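Slide 1 -- title
Wait for people to sit down. Say who I am, and that Waraporn Thongdee takes the questions on oil at the end.

Slide 2 -- what we look after
The Hagedorn reading room has 19 tables. Most were refinished before I started. Two have never been sanded and we plan to keep it that way.
Pass the sample boards around now, left side of the room first. Ask for them back before the break.

Slide 3 -- daily wiping
Damp cloth, wrung out hard. Wipe with the grain, then a dry cloth right after.
No spray straight onto the wood. Spray the cloth.
Mention the January problem: heating on, dry air, small gaps opening at the joints. Leave them alone until spring. Leonie Sauerland filled hers one winter and the filler squeezed out by June.

Slide 4 -- rings and scratches
White rings usually sit in the finish. Dark ones have gone into the wood and need more work.
Start with the mildest thing you have. Go up one step at a time.
Skip the iron trick unless somebody asks -- it takes ten minutes to explain properly.

Slide 5 -- reading the grain
Slow down on this one. Let them look before talking.
Point to the long wavy lines first, then the loops near the middle. Sand along the general run of the board and don't try to follow every curve.
Pale wood shows cross scratches once the oil goes on. Check with a lamp held low, from both ends of the table.
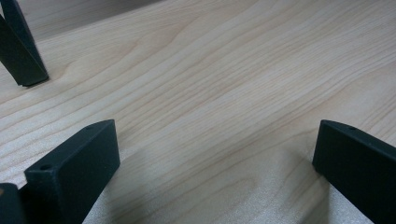
Slide 5. Pale wood surface, grain running on the diagonal.

Slide 6 -- oiling
Thin coat, wait, wipe off everything that's left. Second coat the next day.
Rags go flat outside to dry, never in a heap. Say this twice.
Handout is by the door. Back at 2 for the hands-on part, old clothes please.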